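Prernlow Neighborhood Swap, planning meeting
Oct 4, 2018
In the room: Lai-ching Chuang (taking notes), Dušan Šindelář, Satish Suvarna, Tipene Tipoki, Kwan-ho Tsai

Notes from March approved, with the spelling of Oteck fixed.

Bags. We have 19 good ones to give out with the winter packs, which is wonderful, and 12 more that need a look at the zippers first. Satish went through the soft navy ones with the gray trim and loves them! The woven handles are sewn right onto the fabric, and he'd like one on the front table at the swap so people can pick it up and try it.
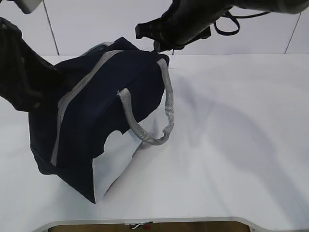
Tipene asked if we could put the packing list inside each bag this time, on a card, as last year people kept coming back to the desk to ask what they were supposed to have. Everyone liked this. Kwan-ho will write it up and keep it to one side of the card.

Flyers. Dušan has 900 printed already (thank you!!) and will drop up to 3 boxes at the Lovar Street library.

Hall. Doors at nine. Tables stay along the window side, coats in the back.

To do: Satish, zippers. Kwan-ho, cards. Lai-ching, call Chou Hardware about hooks for the bag rail.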